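Saturday, and I'm writing this at the kitchen table with my feet in a bucket of warm water like somebody's great-aunt. We did the Llewellyn walk today, the full loop, which the sign at the car park reckons takes 5 hours. It took us 8. In our defence, there was lunch, and then there was the creek.

I'd been carrying on all week about how fit I was getting (three mornings at the pool, thank you very much) and by the second gate I was puffing like a steam train. The climb is mean. It looks like nothing on the map and then it just keeps going, all loose gravel and those horrible log steps that are spaced for a giraffe. I stopped a lot to admire the view. There wasn't always a view.

Lunch at the top, though! Cheese and pickle sandwiches, squashed flat, a thermos of tea that tasted of last winter's soup, and the wind coming up the gully so hard that my apple nearly rolled off the rock. You could see right over to Irora and the silos. I haven't seen the country that green since we moved here, and I sat there feeling very pleased with everyone and everything. Then we started down and my left knee had its say.

The creek was up. Last time we hopped across on the stones and this time there were no stones, so it was boots off, socks in pockets, and a lot of squealing, mostly mine. Cold enough to make your teeth hurt. I was glad of something thick to put on afterwards, I can tell you, and the chips at the pub in town were the best chips I've ever eaten. Early night. Everything aches. 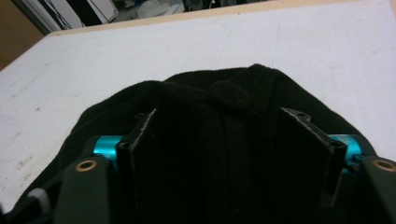
Irora, May

Slept till nine, which hasn't happened in years. Came down the stairs backwards, holding the rail.

The black fleecy one with the round dark button is staying out for the rest of the season, I've decided. There was frost on the lawn when I finally opened the curtains, proper crunchy frost, and the lemon tree is looking sorry for itself. I should have covered it. I say that every year, and every year I find the old sheets in July.

Did nothing useful all morning. Scraped the mud off the boots, rang my sister, made a pot of pumpkin soup and put far too much ginger in it. Paid the rates - 720 dollars, gone, just like that - and then felt so poor I went through the coat pockets and found 60 cents and a very old mint.

We're already talking about the next walk, would you believe. There's a flatter one along the river with a bakery at the far end, and I have put my vote in for that. Must buy new laces before then. And blister plasters, the good ones.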